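About Griswood Kitchen School

We teach adults to cook plain dinners. If you've read other cooking schools' pages, you've been promised a journey, a passion and probably a transformation. We'd be wary of all of that.
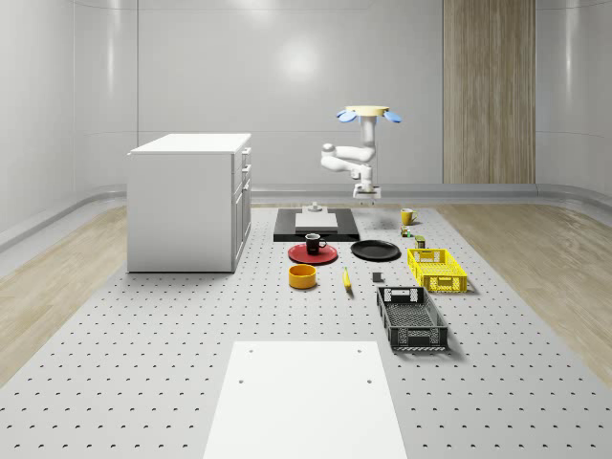
Svatopluk Hubáček started the school after paying for a weekend course at a place called Zelitz, where he spent most of a day watching someone else chop. He came home with an apron and no idea how to make soup. Our first class was held that September and covered onions, stock and rice. It still does.

Classes run for 3 hours and cost $60. We don't sell memberships, and we have doubts about anyone who wants a year of your money before you've boiled an egg. Groups are small, up to 12 people. You cook everything yourself and you wash your own pan.

Do you need a $3000 range? The people who sell them think so. We have never tasted the difference. The same goes for knife sets in blocks. Buy two knives, learn to sharpen them, and spend what's left on decent butter.

We don't hand out certificates. A student named Wickramasinghe asked for one and we wrote her a recipe for lentils instead, which she says she has used more.

People ask if we teach "clean" eating or whatever has replaced it this year. No. We read the studies when somebody sends them in, and most seem to have been done on very few people for very little time. Eat some vegetables. Salt them properly.

Gift vouchers can be used for any class, including bread, though bread fills up early.

Page updated 12/20/22

Filed under: Our School, Adult Classes
14 shares | 2 comments
© Griswood Kitchen School | Contact us | Back to top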